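Kerholm Shift Planner, reviewed after one season of use

28 Oct 2018

Kerholm is a rota and hours-tracking package for employers with a changing number of part-time and fixed-term staff. I used it from May to the end of the season at Dindonance, a wholesale bakery and packing business with 12 permanent employees and a larger group on short contracts. It replaced a spreadsheet and a paper signing-in book. This review covers the desktop version and the staff phone app. The payroll add-on was tested only as far as the export file.

## Setting up

Each employee has a record with a contract type, a minimum and maximum number of weekly hours, and a list of tasks they are trained for. Contract types must be defined before any person can be entered, and the manual mentions this only in an appendix. I entered the first records in the wrong order and had to start again.

Importing from a spreadsheet works if the columns are in the expected order. Dates must be written with the day first. Rows that fail are dropped without a message, so the total has to be checked by hand afterwards.

## Building a rota

The main screen is a grid, with people down the side and shifts across the top. Shifts can be dragged between people. If a move would break a rule (too little rest between shifts, hours above the contract maximum, a task the person isn't trained for) the cell turns amber and the rule is shown at the foot of the screen. The planner can override it, and the override is logged with a name and time.

The automatic fill is less useful. It gives out hours to people in the order their records were created, which means longer-serving staff reach their full hours first and those on the newest contracts get what is left. There is a setting called "even spread", switched off by default. With it on, the results were acceptable, although it then ignores stated preferences for early or late shifts. I ended up using the automatic fill for weekends and doing the remaining days by hand.

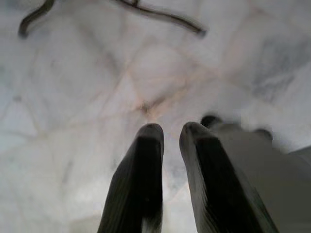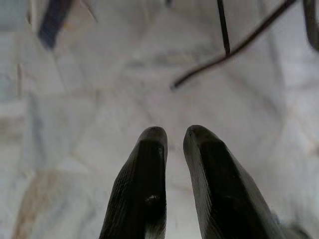 *Dark ribbed gripper fingers, close up, in both pictures.*

## Recording hours

Staff clock in through the app or at a shared tablet. The app rounds to the nearest quarter-hour unless told otherwise. This setting should be looked at before anything else, as rounding at both ends of a shift can remove paid minutes from the same person day after day. Exact recording can be turned on for the whole site but not for one group.

Breaks are deducted automatically. If someone works through a break, a supervisor has to add the time back, and there is no way for the employee to request it in the app. Drulto, which I used at a previous workplace, handles this better: the employee flags the missed break and the supervisor approves or refuses it.

Over the season the system logged 665 shifts. I compared 200 of them with the signing-in book, which we kept running alongside. Differences were found in 3, all on nights when a shift crossed midnight and the person changed task part-way through. Kerholm support confirmed the fault and supplied a workaround (split the shift manually at midnight). It has not been fixed in the version I have.

## Notice and changes

Once a rota is published, staff receive an alert and can accept or query each shift. Changes made after publication are marked with a small triangle. The history is good – every change is kept, with the old and new times side by side – and it settled several disagreements over short-notice cancellations.

Shift swaps need agreement from both employees and one supervisor. The swap screen doesn't show remaining contract hours, so the supervisor has to open a second window to check.

## Cost and support

Pricing is per active employee per month. A person counts as active if they have any shift in that month, so a single covering shift costs the same as full-time use. For seasonal work this adds up. Ikonen charges by site and would probably be cheaper for a workforce like ours, but its rest-period checks are basic and it has no override log.

Support is by email. Replies came within one working day, apart from the midnight fault, which took nine days.

## Verdict

Suitable for sites with a mixed workforce and a planner who is willing to change the default settings. Turn on exact recording and even spread before the first rota goes out. Sites with many night shifts should wait for the midnight fault to be corrected.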